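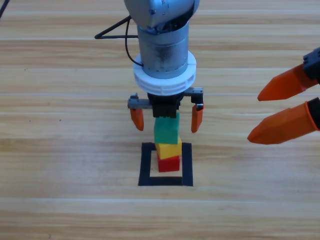
Setting up the block stacking check on the Brurna cell

Run this check after any finger change, after a crash, and every 2,000 cycles. It uses both arms, the three test cubes and the tape square on the table. Allow one hour the first time.

Before you start

Put the cell in manual and set the speed override to 60 percent. Wipe the table with a dry cloth. Press down the corners of the tape square. If one lifts, replace that whole side. Park the side arm with its fingers open and clear of the square.

Step 1. Check the finger mounts

Try to wiggle each orange finger by hand. There should be no play. If there is, take the finger off, clean the mount, and tighten the screws a little at a time, going back and forth between them. Alun Craddock's old sheet says to use threadlocker on these. Don't, the fingers are printed and it makes the plastic crack.

Step 2. Set the grip on the red cube

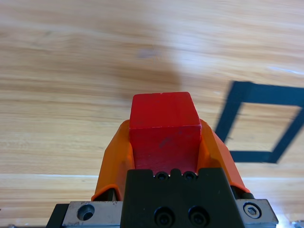 Start with the grip force at 42 on the Zultlow page of the pendant. Close on the cube, lift it 100 mm and hold. The cube should stay square to the gripper body. If it tips, one finger is sitting farther forward than the other, so go back to step 1. If it slides, raise the force by two and try again.

Step 3. Repeat with the yellow cube

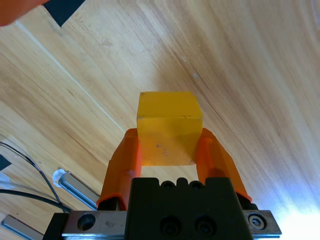
Keep the same force setting. Both fingers should press flat on the sides of the cube, with the top of it standing above the tips. Check that the cables have slack at full reach and don't catch on the end of the mounting plate.

Step 4. Run the stack

Load the program STACK3 and step through it one move at a time. The order is red, yellow, green. After each release, open the fingers all the way before you move up. 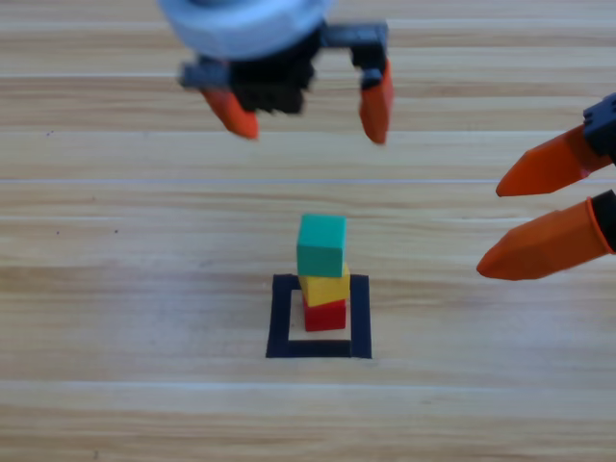 A small offset between cubes is fine. Red has to be fully inside the tape. If the whole stack is off in one direction, reteach the base point. If only one cube is off, reteach that pick.

Write the final force value in the cell log with your initials. Questions about the program go to Ho-yin Chou. Spare fingers are in the Morris cabinet, second drawer.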